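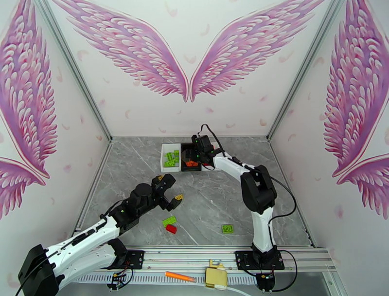 Section 4. Releasing audience tickets for a recorded show

These steps cover free studio tickets issued through Gastero. Read all of them before you open a release. The defaults are set up for paid concerts, and they make a poor fit for free seating.

Before you start

You need the seat plan from the venue, signed off for the recording itself. The plan on the venue's website usually ignores cameras and cable runs. At Hosurcombe, the hall is sold as 247 seats, and 200 are left once the set is in.

1. Open Events, choose your recording and click Capacity.

2. Enter the usable seats. Do not enter the advertised number.

3. Take out seats held for crew and guests of the show. Our Hosurcombe release held 17.

4. Set Over-issue. The program suggests a percentage based on "expected no-shows." Treat this with suspicion. It draws on past events of any kind, and a rainy weeknight talk in February says very little about a popular quiz final.

Caution: Over-issue cannot be lowered after tickets go out. The slider still moves and the screen still says Saved, but tickets already sent stay valid.

5. Under Wording, pick Entry Not Guaranteed if Over-issue is anything above zero. Move the sentence to the top of the email. The default template puts it under the parking directions, where we doubt many people read it.

6. Click Preview, send one ticket to yourself and scan it at the door device.

7. Click Release.

Note: The Flollbridge add-on claims to predict turnout by the hour. In our one trial it predicted 68 people turned away, and every ticket holder who came got a seat. Use it if you like — we leave it off.

On the night

8. Switch the door device to Count In. When it shows Full, stop scanning, even if the line is short.

9. Export the list of unscanned tickets before closing the event. Oosthuizen scanners erase it on shutdown, whatever the box says about backup.

Last changed 30 June 2024. For refunds on paid recordings, see Section 6.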